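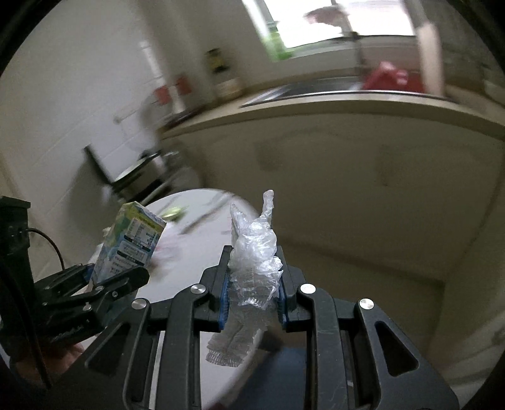 Notebook, hygrometer bench, Irkville
23 May 2019

Salt cell check, second round

Purpose: find out whether the offset on the two Bailly probes is in the probes or in the way we use the salt cells. Vimala Palaniappan ran the first round earlier in May and got readings on probe B that sat high at the low end and fine at the high end. Probe A looked normal throughout. I repeated her procedure with one change, described under Setup.

Background for anyone reading this cold. A saturated salt solution in a closed jar holds the air above it at a fixed relative humidity, which depends on the salt and slightly on temperature. We use lithium chloride (11 percent), magnesium chloride (33 percent), sodium chloride (75 percent) and potassium sulfate (97 percent). Those are the rounded values at 25 C. The bench was at 23 C, so magnesium chloride and sodium chloride hardly move and I left the correction out for those. Potassium sulfate moves even less. Lithium chloride is the touchy one for other reasons, see below.

Setup

Glass jars, ground lids, probe through a drilled stopper. Slurry, no standing liquid above the crystals except a thin film. The first round used fresh lithium chloride straight from the Adow tub. This time I dried the salt overnight at 110 C, let it cool in the desiccator, then made up the slurry with distilled water. It gets hot when the water goes in. Wait until the jar is back at bench temperature before closing it, or the first hour of data is useless.

Stoppers wiped with lint-free paper. Probe tips not touched.

Order of cells was low to high, both probes in the same jar. After the potassium sulfate cell I went back to magnesium chloride to look for hysteresis.

Soak time: 5 hours per cell at the low end, 8 hours for potassium sulfate. The high cell drifts for a long time if the glass has been dry, and the first round pulled it too early in my opinion. Logger interval two minutes.

Readings, end of soak, percent RH

Lithium chloride: A 11.4, B 13.1
Magnesium chloride: A 33.0, B 34.2
Sodium chloride: A 75.1, B 75.6
Potassium sulfate: A 96.8, B 96.9
Magnesium chloride, return: A 33.5, B 34.8

Remarks

Probe B is high at the dry end with dried salt and a longer soak, so the procedure is off the hook. The error falls off steadily going up and is gone at 97. That looks like a zero shift in the sensor with the top point pinned, and less like contamination, which I would expect to show up as slow response as well. Response on B was normal. Moving from lithium chloride to magnesium chloride, both probes came within half a percent of their final value in the same logger interval.

Return point is up 0.5 on A and 0.6 on B. Both are inside what the Bailly sheet allows after a soak above 90, and I would not read anything into the difference.

Lithium chloride again. If the slurry has too much water it can end up as plain unsaturated solution after a day and the jar then reads high with no outward sign except that the crystals have gone. Look at the bottom of the jar before and after. Crystals present both times today. The first round notes do not say either way. Please write it down from now on.

One leak. The sodium chloride jar would not settle during the first two hours and wandered between 73 and 75. The stopper was sitting crooked. Reseated it and restarted the soak clock. The reading in the list is from the restarted soak.

Temperature agreement between the probes was 0.1 C or better in every cell. At 75 percent a 1 C error in the sensor temperature is worth more than four percent RH, so this is worth checking each time before blaming the humidity element.

Disposition

Probe A: leave in service, no adjustment.

Probe B: two options. Either a two-point adjustment here at 11 and 75, or back to Sillotham for a proper chamber run. I favor Sillotham. We can shift the low point easily enough, but our cells are a check and I do not want to be adjusting an instrument against them. Huguette Tessier has the last chamber certificate and will compare the low point against today's figure before anything is boxed up. If the shift was already present then, the history of B needs another look – the drying room logs rely on it below 20 percent.

Until that is settled, B is tagged and not to be used under 40 percent. Above that, use it with an uncertainty of 2 percent and say so in the log.

To do

Relabel jars. The pencil on the magnesium chloride jar is almost rubbed off.
Order potassium sulfate, one small tub.
New stopper for the sodium chloride jar, same drill size as the others.
Copy logger files to the shared folder – raw, no smoothing.
Vimala: was the low cell closed warm in the first round? The opening stretch of that trace slopes the way I would expect if it was.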